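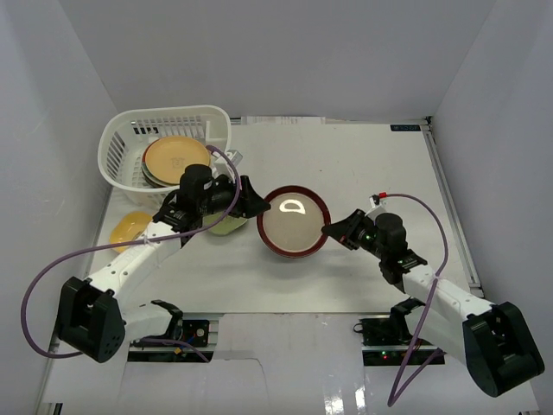
Moving Dishes in a Laundry Basket

A plastic laundry basket with slotted walls is a workable carrier for everyday plates over short distances: cabinet to table, one kitchen to another, or out of a cabinet that needs a new shelf liner. It has a flat floor, a rim that can be gripped from any side, and openings that let crumbs and drips out. It also flexes under load, and most of the rules below follow from that.

Load limit

Set a limit by weight. For a basket without metal reinforcement we use 16 pounds, dishes included. Weigh one plate on a kitchen scale and multiply. Stoneware reaches the limit well before the basket looks full. Plastic and melamine rarely reach it at all.

Check the rim for white stress lines before loading. A basket with stress lines at the corners goes back to laundry duty.

Preparing the basket

Wipe the floor and the inside of the slots. Lint collects at the base of the slots and transfers to damp dishes. For ceramic, put a folded bath towel on the floor of the basket. For plastic, the bare floor is fine.

Place the basket at a back corner of the table, long side parallel to the edge. Two walls or a wall and a heavy object behind it will keep it from sliding while it is loaded, and the rest of the tabletop stays free for sorting.

Sorting before loading

Lay the dishes out in a single layer first. Overlap is acceptable if space is short, but every rim should be reachable. Chips and hairline cracks are easier to find at this stage than in a stack.

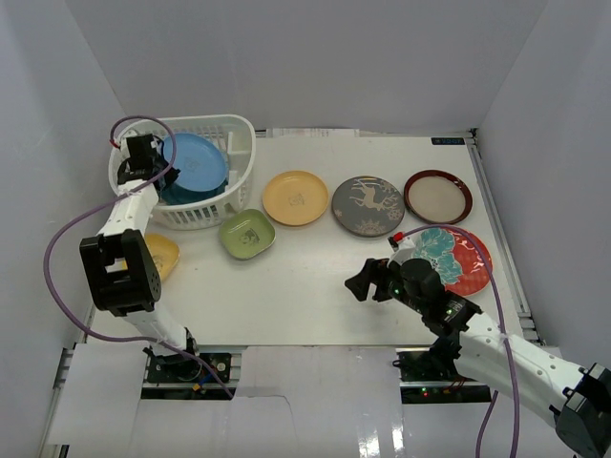 Sort by shape, then by size. Round plates nest with round plates. Rounded-square dishes go in their own stack with the corners aligned, as a square dish turned under a round one leaves four unsupported points and the stack rocks. Color is of no use in sorting unless the set is color-coded by size, as some children's sets are.

Loading order

1. Largest round plates first, flat, at one end of the basket.
2. Smaller round plates on top, same center.
3. Rounded-square dishes at the other end.
4. Bowls last, in the gap between stacks.

Keep stacks to 8 pieces for plastic and 4 for ceramic. Put a paper towel or a sheet of packing paper between ceramic pieces. Printed designs in the center of a plate wear from the foot of the plate above, so separate those as well, whatever the material.

Hold wide plates at opposite points on the rim and lower them level. Set the far edge down first only if the basket wall prevents a level approach.

Carrying

Lift by the short ends with both hands. Do not carry by one long side. On stairs, make two trips at half load.

Paper

A pack of 200 sheets of Nasution newsprint, cut in half, lasts us through a full kitchen. Printed newspaper leaves ink on pale glazes. The Grekville store stocks the plain kind near the moving boxes; the Cillbridge store had none when we checked in May.

Page last revised 1/20/26. See also: Lining Shelves, Storing Platters on Edge.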